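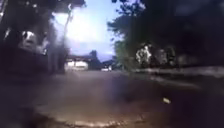 The lane at Kudcombe, with the low white building at the far end and the trees along the right.

Ask anybody in Kudcombe the way to the robotics club and they will point you down the lane and tell you to keep going. It meets in a hall the club has had the use of since May, and on the evening I went there were bicycles three deep against the radiator and a strong smell of toast.

The members are between 11 and 17, and what they have been building all winter is a small wheeled delivery cart called Flikora (the name came from a vote, and the losing side still grumbles). The idea is simple enough to say and very hard to do: Flikora should trundle along an ordinary village lane by itself, keeping to its side, knowing where the road stops and the verge starts, and going politely round anything lying in the way.

It is that middle part which has eaten up the weekends. Lanes are awkward things, you see. There are no painted lines to follow, the trees throw great patches of shade over the tarmac, and then the sky opens up ahead so brightly that everything beneath it turns to murk. A person copes with all that without a thought, but a cart has to be taught, one picture after another, and the club has now sorted 1648 of them by hand. Blurry ones go in with the rest, as Flikora will meet plenty of blur once it is bouncing along!

"We began by throwing out every bad picture," Refugio Quintero, who runs the club, told me over a very large mug of tea. "Then we tried the cart outdoors, and it was lost within a minute, poor thing. So back they all went."

The younger ones mark the edges of the road, the older ones write the code, and everybody argues about what counts as an obstacle. A stone does, they have decided. A leaf does not. A crisp packet was debated for most of an evening and I gather the matter is still open.

In the spring they take Flikora to the Brestora Challenge, where school and village teams send their carts round a course of 700 metres with no one allowed to touch them. Last time the club managed 417 before meeting a hedge, and Refugio keeps a twig from it in the tool drawer. There are two new wheels on order and a good deal of soldering to be done before then.

New members are welcome, and you needn't know a thing about computers. Bring a jumper, though, for the heating is slow to get going.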